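Rendevetti Table Set: User Guide
Section 4. Setting the fruit basket and the plate

Before you begin

This section explains how to place the basket and the serving plate on the table, how to fill them, and how to keep them in good order. Please read section 3 (Unpacking and first cleaning) if you did not do it yet. The basket must never be used for food directly from the box, because dust from the weaving can stay between the strands.

You need for this section:
- the woven basket
- one round plate from the Mistdale series
- a soft dry cloth
- a small brush with soft hair (not supplied)
- fresh fruit, washed and fully dried

4.1 Preparing the table

1. Choose a flat table which does not move when you lean on it. If the table has two leaves, do not put the basket over the joint.
2. Remove the tablecloth, or pull it well flat. A fold under the plate makes it rock.
3. Wipe the surface with the dry cloth. Wipe also the underside of the plate. Sand or sugar under the plate can scratch the table when the plate is turned.
4. Keep the set away from a radiator, an oven and a window with strong sun.

Note: In July and in other warm months, fruit becomes ripe much faster. Put only the quantity that you will eat in 2 days, and keep the remaining fruit in a cool place.

4.2 Placing the basket

1. Hold the basket with both hands under the base. Do not lift it by the rim, also when it is empty.
2. Put it down at the side of the table, with the whole base supported.
3. Turn it slowly until it stands without rocking. A woven base is never perfectly even, and usually there is one position which is better than the others.
4. If it still rocks, press gently in the middle of the base with your open hand. Do not press on the wall of the basket.

Caution: The full basket can be heavy. The empty basket weighs 585 grams, and you must add to this the weight of the fruit. Never pull a full basket across the table. Lift it, or take the fruit out first.

4.3 Filling the basket

1. Put the hard fruit first, for example apples.
2. Put the pears above, where they carry no weight. Pears get marks very easily.
3. Leave some free space near the rim, so that the hand can enter without pushing the fruit out.
4. Small fruit such as cherries or grapes should be in a bowl. The juice goes into the weaving and is difficult to remove.

Note: Do not put a wet fruit in the basket. If you have washed the fruit, let it dry completely on a towel before you continue.

4.4 Placing the plate

The plate is for the fruit which will be eaten next. It should stand beside the basket with enough distance that you can lift each of them separately. A good distance is the width of one hand.

1. Put the plate on the table with the raised rim up.
2. Take one fruit from the basket and put it near the middle of the plate. Put it down softly and wait until it is steady before you take your hand away.
3. For a round fruit, choose the side on which it sits best. An apple is normally steady with the stem up.
4. If you serve more than one piece, place them so that they do not touch the rim.
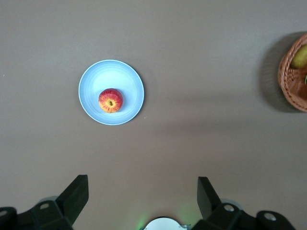 Fig. 4. Plate with one apple, stem side up. Basket at the right.

The plate is shallow, so please do not carry it with a round fruit on it. Even a small inclination is enough for the fruit to roll over the rim. Bring the plate to the table first and add the fruit after.

Fine circles on the inner surface of the plate are part of the finish. They are not scratches and they do not disappear with washing. Please do not try to polish them.

Caution: Do not cut fruit on the plate. The knife leaves lines which stay visible. Use the Retamal cutting board or any other board.

4.5 Daily care

1. Look at every fruit in the basket once a day, also at the bottom. One bad fruit spoils quickly the others.
2. Take out leaves and loose stems.
3. Wipe the plate with a damp cloth and dry it immediately.
4. Brush the inside of the basket when it is empty. Brush along the strands, never across them.

If there is a sticky place in the weaving, use a cloth with a little warm water and press it on the place for one minute. Then let the basket dry in the air, upside down, until the next morning. Do not use a hair dryer. Do not put the basket in the dishwasher or under the tap.

4.6 If something is not right

The basket rocks on the table.
Turn it to another position as in 4.2, step 3. Check also that there is no stem or crumb under it.

The plate slides when touched.
The table or the underside of the plate is damp. Dry both.

One strand has come out at the rim.
Do not cut it and do not pull it. Push the end back under the next strand with a blunt stick. If it comes out again, ask for the Nidilico repair kit, part number 159.

The basket smells.
Empty it and leave it for one day in the open air, in the shade. Do not use perfume or spray.

Continue with section 5 for storing the set when it is not in use.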